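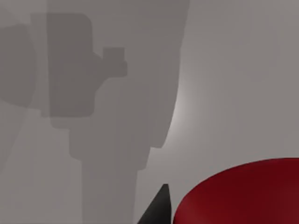 Werkstattbuch Papierrestaurierung, Standort Sevberg
November 2019

Gegenstand des Eintrags: Nachleimung und Glättung der Flurkarten aus dem Bestand Zedden, zweite Teillieferung

1. Ausgangslage
Die Teillieferung umfasst 25 Blatt Hadernpapier, überwiegend beidseitig beschrieben. Blatt 772 weist am unteren Rand einen alten Wasserschaden mit deutlichem Tiderand auf, die Leimung ist dort weitgehend abgebaut. Die Eisengallustinte wurde vor Beginn an drei Stellen auf freie Eisen(II)-Ionen geprüft. Der Befund war an zwei Stellen positiv; eine wässrige Behandlung ohne vorherige Komplexierung scheidet für dieses Blatt somit aus.

2. Durchführung
Die übrigen Blätter wurden trocken gereinigt (Latexschwamm, anschließend weicher Pinsel) und in der Feuchtkammer vorgefeuchtet. Nachleimung mit Methylcellulose, Auftrag durch Polyestervlies. Trocknung zwischen Filzen; die Pressung erfolgte nach 40 Minuten Vortrocknung. Der erste Filzwechsel wurde zu spät vorgenommen, zwei Blätter zeigen daher eine leichte Wellung entlang der Faserrichtung. Diese Blätter sind nochmals zu feuchten. Für die folgenden Chargen ist der Filzwechsel im Laufzettel einzutragen und abzuzeichnen.

3. Material
Das Japanpapier der Lieferung Tuhumury fällt dünner aus als das bisherige und reißt bei feuchtem Auftrag leicht ein. Für Rissschließungen an den Rändern ist es geeignet, für Kaschierungen vorerst nicht zu verwenden. Bestellt sind 100 Bogen der vorherigen Sorte. Der Kleister vom Vortag war zu fest und wurde verworfen. 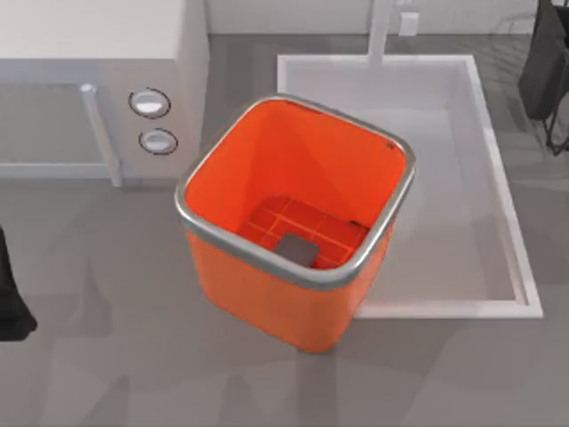

4. Offene Punkte
Blatt 772: Calciumphytat-Behandlung an einem Probestreifen ohne Schrift testen, Ergebnis hier nachtragen.
Die Rückfrage an das Archiv Sternisthorpe zur ursprünglichen Bindung ist noch unbeantwortet. Bis zur Klärung verbleiben die Heftfäden in den beschrifteten Umschlägen bei den jeweiligen Lagen.
Das Hygrometer im Trockenraum weicht vom Referenzgerät ab und ist vor der nächsten Charge zu kalibrieren.
Übergabe der fertigen Blätter im Januar, Zustandsprotokolle liegen bei.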